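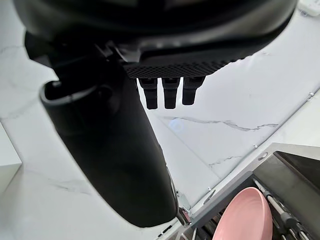 Können Maschinen heute schon den Haushalt erledigen?

Einzelne Aufgaben gelingen ihnen, ein ganzer Haushalt noch lange nicht. Eine Waschmaschine wäscht, und ein Saugroboter saugt den Boden. Keine der beiden kann jedoch den Tisch abräumen oder die Schüsseln in den Schrank stellen.

Drucken | Per E-Mail senden

Warum ist das Abräumen so schwierig?
Wer eine Schüssel in die Hand nimmt, denkt darüber kaum nach. Ein Roboter muss zuerst erkennen, wo sie steht und wie sie geneigt ist. Danach bewegt er seine Finger an die richtige Stelle und drückt zu – fest genug, damit nichts rutscht, und sanft genug, damit nichts zerbricht. Eine glatte, glänzende Platte kann die Kameras zusätzlich verwirren, weil sich das Licht darin spiegelt.

Wie lernt ein Roboter das Greifen?
Durch Üben. Im Technikhaus Dumilach wurde der Küchenroboter Hito im Februar mit einer einzigen Aufgabe geprüft: eine Schüssel in den Geschirrkorb stellen. Von 4.000 Versuchen gelangen 3.978. Das ist ein gutes Ergebnis. In einer fremden Küche mit anderem Geschirr muss Hito allerdings vieles neu lernen.

Und im Geschäft?
Der Laden Harawira lässt 2 Maschinen Kartons aus dem Lager holen. Die Kartons sind alle gleich groß, das erleichtert die Arbeit. Obst und Gemüse räumen weiterhin Menschen ein.

Worterklärung
Greifer: der Teil eines Roboters, mit dem er Dinge festhält. Manche Greifer haben Finger, andere arbeiten mit Saugnäpfen.

Ein Beitrag der Kinderredaktion Wotov

8 Kommentare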